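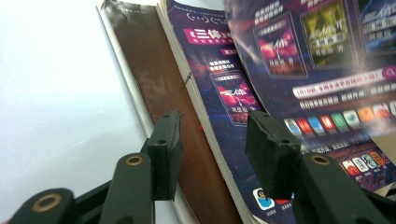 4. Como as pessoas arrumam os livros em casa

4.1 O que perguntei e a quem

Confesso que comecei este estudo convencida de que toda a gente arruma os livros por autor. Eu arrumo por autor, a minha mãe arrumava por autor, e pronto, parecia-me natural! Bastaram as primeiras entrevistas em Clirthorpe para perceber que estava a generalizar a partir da minha própria sala. Das 60 casas que visitei, só 14 tinham uma ordem alfabética que o dono conseguisse explicar sem hesitar, e em duas delas a ordem parava a meio da segunda prateleira.

As entrevistas foram longas e um bocado desordenadas (o guião está no apêndice, mas admito que o larguei várias vezes). Pedia à pessoa que me fosse buscar um livro qualquer, à escolha dela, e depois outro à minha escolha. No primeiro caso quase ninguém olhava para as lombadas. No segundo vinha a conversa toda: este era grande, devia estar em baixo, ou então ficou no quarto desde julho. A Nandini Thampi, que codificou as transcrições comigo, chamou a isto "memória de lugar", e adotei a expressão no resto do artigo.

4.2 O problema dos finos

Onde a memória de lugar falha mesmo é nas publicações finas. Revistas, catálogos, brochuras, cadernos agrafados – tudo o que não tem lombada que se leia. Um livro grosso aguenta-se de pé e serve de referência aos vizinhos. Um fino desaparece entre dois grossos, e a Figura 1 dá uma boa ideia disso: o terceiro volume a contar da esquerda quase só se vê pelo corte das páginas. Um dos entrevistados tinha perdido a mesma brochura 2 vezes na mesma prateleira e só deu por ela quando mudou de casa.

Jitpraphai propõe tratar estes casos como uma categoria à parte, e no início resisti, por achar que complicava a tabela. Acabei por lhe dar razão. Os finos são procurados de outra maneira: puxam-se vários ao mesmo tempo, espreita-se a capa, devolvem-se ao monte.

Figura 1. Quatro volumes de espessuras diferentes, de pé, lado a lado.

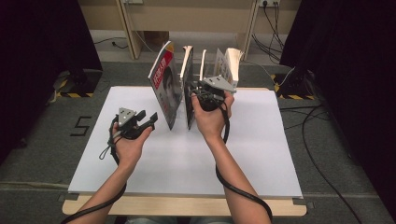
4.3 De pé, deitados ou encostados

Também registei a posição, coisa que não estava prevista e que hoje me parece a parte mais interessante do trabalho. Quem tem pouco espaço deita os livros por cima dos que estão de pé. Quem tem espaço a mais deixa-os tombar, e a inclinação acaba por ficar como posição definitiva. Os volumes de capa mole (ver a Figura 2) são os que mais dividem opiniões: na rua Benítez encontrei duas irmãs que não se entendiam sobre o assunto, uma a favor das caixas, a outra a favor da prateleira com separadores.

Figura 2. Publicação de capa roxa e branca segurada quase na vertical, com as folhas abertas em leque.

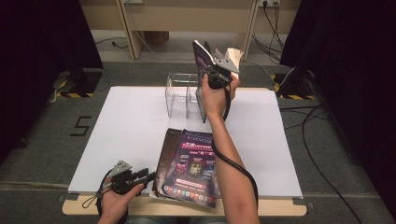 4.4 Limitações

A amostra é pequena e está cheia de gente que gosta de livros, o que enviesa tudo. A maior biblioteca que vi passava dos 2.000 volumes, e decidi deixá-la fora das médias. Falta-me também comparar com casas onde há crianças pequenas – o Ajith Rai está a recolher esses dados em Lulley, com o mesmo guião e, espero eu, com mais disciplina do que a minha.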